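Betreff: Re: [teleop] Fernsteuerung in der Simulation, Blick in den Flur
Von: Gaétan Penner
An: Liste teleop

Guten Morgen zusammen,

Maëlle Fraser schrieb:
> Ich habe gestern im Szenario Woltby mit dem Vorführen angefangen.
> Nach jeder Drehung verliere ich die Orientierung. Welche Ansichten
> legt ihr euch auf den Bildschirm, wenn ihr den Roboter fernsteuert?
> Und löscht ihr Vorführungen, in denen man lange zögert?
> Maëlle

danke für die Frage, Maëlle. Ich steuere Woltby seit Dezember und habe am Anfang denselben Fehler gemacht: Ich habe nur auf den Arm geschaut. Für das Greifen ist das richtig, für das Fahren im Flur leider nicht. Dort ist der helle Block auf der rechten Seite das Problem, denn er macht den Durchgang schmaler. Ich richte mich deshalb nach den Fugen im Boden und lenke erst, wenn ich die hintere Wand gut sehe.

Zum Zögern: Von 3.000 Vorführungen haben wir 1.810 behalten. Gelöscht wurde nur, wenn der Arm irgendwo angestoßen ist. Eine Pause stört das Lernen nach meiner Erfahrung wenig, man kann sie später kürzen. Gordon Cormier ist hier strenger als ich, vielleicht möchte er selber etwas dazu schreiben.

Noch eine Bitte: Stellt vor der Aufnahme die Geschwindigkeit der Handsteuerung auf Stufe 2. Mit Stufe 7, wie sie nach der Installation eingestellt ist, werden die Bewegungen sehr unruhig.

Meine Ansichten aus Woltby hänge ich an. 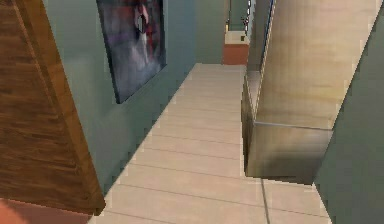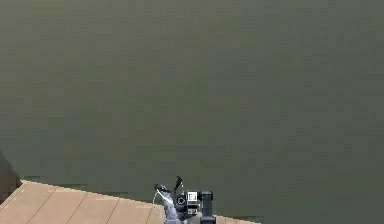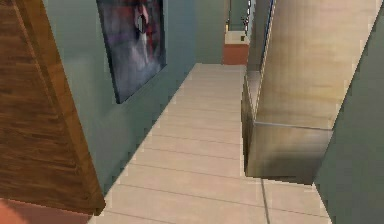 Anhang: Simulation Woltby. Erstes und drittes Bild: Flur; zweites Bild: Arm an der Tischkante.

Mit freundlichen Grüßen
Gaétan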